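Prondgate Allotments and Orchard: how we're getting on, second report

Hello again, and thank you for being so patient with me over the paperwork. I know this was meant to reach you a bit sooner, but the plum glut got in the way and I'm not even sorry, because I have never eaten so much crumble in my life. You asked for an honest account of what your grant has been doing since the spring, so I've put the kettle on and I'm going to go through it more or less in the order it comes to me.

The old trees first, as that's what most of the money was for. When we took on the orchard there were 54 trees still standing, and I use the word standing loosely with regard to the row by the railway fence. We'd planned to prune the lot over one winter. Chun-hung Su came and walked round with us, looked up into the first Bramley for a good long while and told us we'd kill half of them if we went at it like that. So we've spread the work over two winters instead, taking out the dead and crossing wood first and leaving the big cuts for next time. It does mean you won't see the tidy "after" I rather rashly promised in the application, but the trees look happier for it and we had blossom in places that had been bare sticks.

Canker is worse than we thought. It's all through the lower corner, where the ground lies wet, and I've stopped pretending we can save everything down there. Two trees have come out already (both pears, both hollow, one with a very cross family of hornets in it) and I expect there'll be more. I'd like to replant with something that can put up with damp feet, damsons probably, and I'll come back to that further down because it's to do with money.

The new planting has gone well! The 43 young trees went in over a run of cold, bright mornings in December, with the stakes on the windward side and the rabbit guards pushed well down. We mulched with chippings from the Lo yard up the road, who let us have them for nothing as long as we fetched them ourselves, and I can tell you that the inside of my car will never be the same. We lost a few to the dry spell in May. The ones nearest the tap did fine and the ones furthest away did not, and there's a lesson in there about carrying cans uphill in the heat. A longer hose has since been bought.

Then there's the fruit itself. We kept a proper picking book this year for the first time, with every crate weighed on the bathroom scales in the shed before it left the gate, and the total for apples came to 522 kilos. I was thrilled with that. A good share went to the food bank, the school kitchen had the cookers, and the windfalls were pressed on a very sticky afternoon with half the street queuing up with empty milk bottles. We ran out of bottles long before we ran out of juice, so next year we'll collect them from August onwards and get everybody to take the labels off first.

Storing is where we've struggled. We had lovely late keepers, the sort that are no good until after Christmas, and nowhere cool and mouse-free to put them. We tried the shed, and the mice had a party. We tried my spare room, which smelt heavenly for a fortnight and then didn't. What we need is slatted racking somewhere dark, with the fruit laid out in single layers so that one bad apple can be spotted and lifted before it takes its neighbours with it. I've had a price from Flakurau for racking and it made my eyes water, so we're going to knock something up from old pallets and see how we get on. 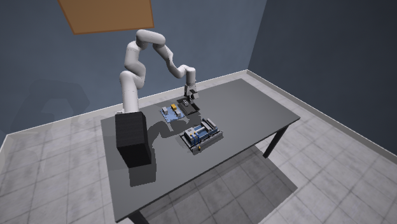 A remark in the picking book, left without a name, says we give far too much thought to apples that keep and not enough to ones that taste of something in September, and would we please plant another Discovery. I think that's fair, as it happens. The early varieties don't store, they bruise if you look at them, and you have to eat them practically under the tree, but they're what brings families in at the end of the holidays and they're what the children remember. There's room for one by the gate and I'd like to put it in this winter.

On the teaching side, the grafting day was the one everyone had been asking for, and I'm glad we kept the numbers small. Sharp knives, cold fingers and a big crowd would have been asking for trouble. We used whip and tongue grafts on dwarfing rootstock, with scion wood cut from our own old trees in January and kept damp in the bottom of my fridge next to the cheese. Most of the grafts took. Mine didn't, and I've been teased about it ever since.

One of the old trees still has no name. It's a flattish yellow apple with a russet patch round the stalk, quite sharp, and it goes to a froth when you cook it. We sent three fruits and some leaves off to be identified and the answer came back as "not known to us", so for now we're calling it the Trenesari after the lane it leans over. I've got several grafts of it growing away in pots in case the parent comes down in a gale. If it really is a lost local apple then I shall be unbearable for months, you've been warned.

What hasn't happened: the noticeboard. It was in the plan and it's been in the plan since the beginning, and we've still not agreed what should go on it. Half of us want a map of the trees with their names and picking times, and the other half want something cheerful with a picture of a hedgehog. I've asked for a decision by the end of the winter. The money for it is sitting untouched and I've shown it as a separate line so you can see it.

The path is also only part done. The gravel has gone down from the gate as far as the water butt, and a pushchair or a wheelchair can now get that far without a struggle. Past the butt it's still mud for half the year. The levels were trickier than they looked, the slope crosses the path at an angle so the rain takes the gravel with it, and we need some edging boards in before there's any point in tipping more. I'd rather hold back and do that stretch once.

Now for the money bit, which I always leave till last. Tools, stakes, ties and young trees all came in a little under what we'd put down, mostly thanks to the free chippings and a very kind discount on the trees. The hose and the second water butt were extra, and I moved money across from the tools line to pay for them, as we agreed on the phone. I'd like your say-so to use what's left on that line for the damsons in the wet corner. If you'd rather it stayed where it is, tell me and I'll stop eyeing up the catalogues.

Coming up, we've got the second winter of pruning, starting at the railway end while the ground is firm enough for the ladders. After that there's the wassail, with toast hung in the branches and a lot of banging of saucepans, and you'd all be very welcome. It starts at six in the evening, wear wellies and bring a torch as there are no lights on the lane. The receipts are in the other envelope, in the order they were spent apart from the hose, which I found in my coat pocket and have put on top.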